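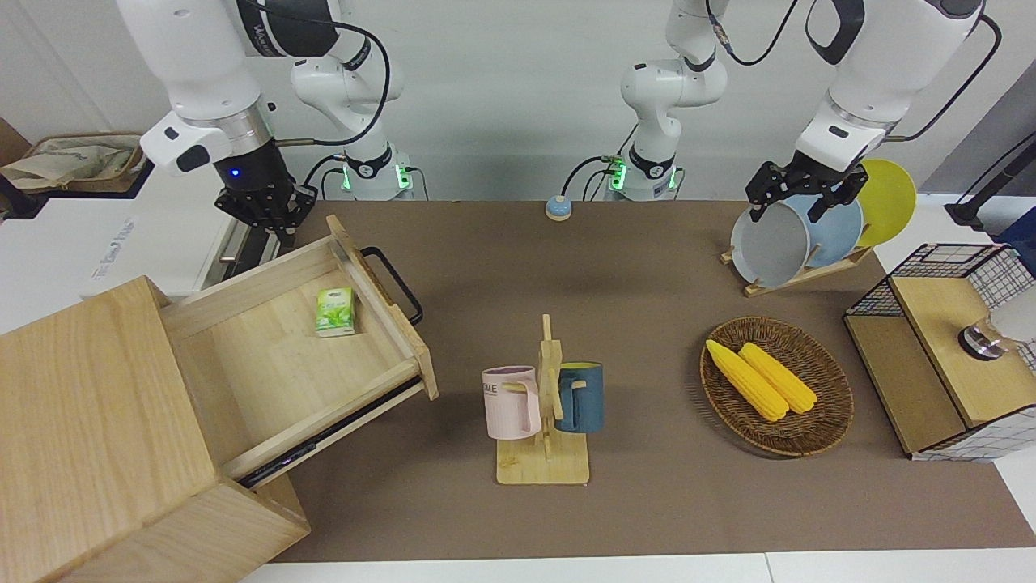
Kitchen and break room walk-through, Dretton building, second floor. Form 3773, done October 2020. Went through it fast, next tenant wants the keys, so comments are short. Main thing to look for in any kitchen area is stuff left where people bump it or trip on it - drawers pulled all the way out, like the light wood one on the left, are item 4 on the list and the one I write up most. A plate standing in a rack is fine, a stack of wet ones on the counter edge is not.

OK = fine. FIX = do it before move in. WATCH = look again in December.

Floors and walkways

1. Floor dry, no loose tile - OK. One tile by the back door rocks a bit, glued last year, still holding.
2. Mats lie flat - FIX. Corner curls up by the sink. Tape won't do it, needs a new mat.
3. Walkway 30 inches clear - OK, once the recycling bins got moved. They will drift back, they always do.

Cabinets and drawers

4. Drawers closed when not in use - WATCH. Third one down has no stop, comes right out in your hand if you pull hard. Whoever is in there next should be told.
5. Upper doors latch - FIX. Left door over the microwave swings open by itself. Forehead height.
6. Heavy items on low shelves - FIX. Somebody put the big coffee urn on top again. 25 pounds empty.
7. Cleaners kept away from food - OK. Under sink, lid on, labels readable.

Sink and dishes

8. Hot water not scalding - OK. Ran it for 2 minutes, comfortable.
9. Drain clear - OK but slow. Dogar plumbing was called, no date yet.
10. Dish rack steady, drains into sink - OK.
11. Sharp knives stored in block or sleeve - FIX. Two loose in the fork tray. Bagged them and left them on the shelf with a note.
12. No chipped cups or plates - WATCH. Tossed a few, didn't go thru every box.

Electric

13. Outlets near water have test button and it trips - OK on the left one. Right one did not trip. FIX, and its taped over untill then.
14. No extension cords as permanent wiring - FIX. Toaster is on one. Same finding as at Brerkombridge, same brown cord for all I know.
15. Fridge cord not pinched - OK.
16. Microwave door seal clean, closes right - OK. Smells like fish.

Fire

17. Extinguisher on hook, needle in green - OK. Tag is signed.
18. Path to extinguisher open - FIX. Chair in front of it. Moved the chair.
19. Smoke alarm chirps on test - OK, loud.
20. Nothing stored on top of stove - OK at time of visit. There was a grease mark shaped like a pizza box so I doubt it stays that way.

Other

21. First aid kit stocked - WATCH. Bandages yes, burn gel expired.
22. Emergency numbers posted - FIX. Sheet on the wall still has the old Zididum office line. Dead number, tried it.
23. Lights all working - OK, one flickers when the fan is on.

Do 13 first, then 5 and 11. The rest can go in one trip. Extra mats are in the storage closet at Brerkombridge, bring one back so we dont have to order. Send me a photo of the new outlet and I'll close that line without coming out.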